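Progress report to the Mevus Fund
Brollham Family House: meals, rides and the fall benefit dinner
Prepared by Leif Hafstein, program manager
2022-09-06

Dear friends at Mevus,

What a summer it has been! Your grant reached us in January, and I'm so glad to tell you that both parts of the work are up and running: the overnight rooms for families with a child in the hospital, and the ride service that gets them there and back.

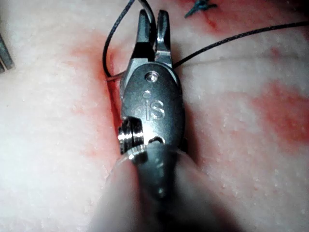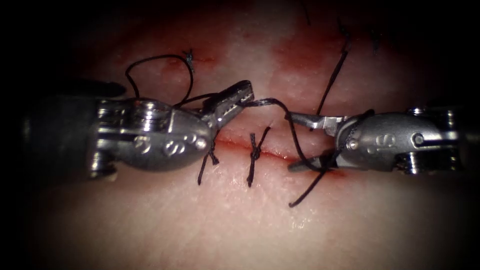
Rooms first. We have hosted 205 families so far this year, and many of them came back for a second or third stay. The two rooms on the ground floor, the ones your grant paid to refit, are now the most requested in the house (parents with strollers love not having to deal with the stairs). We still owe you the final invoice for the bathroom doors. The supplier sent the wrong hinges and we won't pay until the right ones are on.

Rides have grown faster than I planned for. Our drivers made 844 trips through the end of August, most of them early in the morning, and a good many to the pharmacy on Skodine Road, a stop we hadn't thought of at all when we wrote the application. We would like to move a little money from the printing line to fuel to keep up. A revised budget is attached, and I'd be grateful for a yes or no before we order the winter flyers.

Now the dinner! The Baldursdóttir family has offered us their barn again, free of charge, and this year they are adding the orchard for the silent auction. About 30 local businesses have promised items already, including a weekend at a lake cabin and a truly enormous quilt. Ticket sales open next week. We are holding the price where it was last year, with a lower rate for families who have stayed with us.

One thing is behind schedule. The Spanish version of the welcome booklet is translated but not laid out, and our designer is out on leave. I have asked for a quote from another one and will send it along when it comes.

Please come and see the house if you are anywhere near Brollham. Supper is at six, and there is always an extra plate.

Warmly,
Leif Hafstein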